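Kapitel 4
Dickflüssig oder dünnflüssig? Wie Stoffe fließen

Honig kriecht vom Löffel, Wasser schießt davon – und Zahnpasta bleibt einfach auf der Bürste liegen! Wer einmal anfängt, darauf zu achten, entdeckt in jeder Küche ein kleines Labor. In diesem Kapitel lernst du die Viskosität kennen, also das Maß dafür, wie zäh eine Flüssigkeit ist.

Besonders spannend sind Stoffe, die ihre Zähigkeit unter Belastung ändern. Ketchup gehört dazu: In Ruhe ist er fast fest, beim Schütteln wird er dünner. Stärkebrei verhält sich genau umgekehrt und wird hart, wenn man kräftig hineinschlägt.

Für den Einstiegsversuch brauchst du 200 ml Wasser, etwas Speisestärke und eine Stoppuhr. Lass beide Proben etwa 30 Sekunden über ein schräges Brett laufen und notiere die Strecken auf Seite 28.

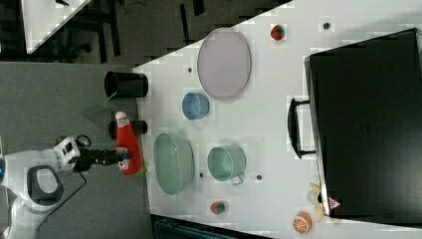 Grasine
Autorin, Lehrwerksreihe Siltwood Naturwissenschaften

Rote Ketchupflasche mit weißem Deckel, auf der Seite liegend. Überlege vor Versuch 2: Warum hilft Schütteln mehr als Warten?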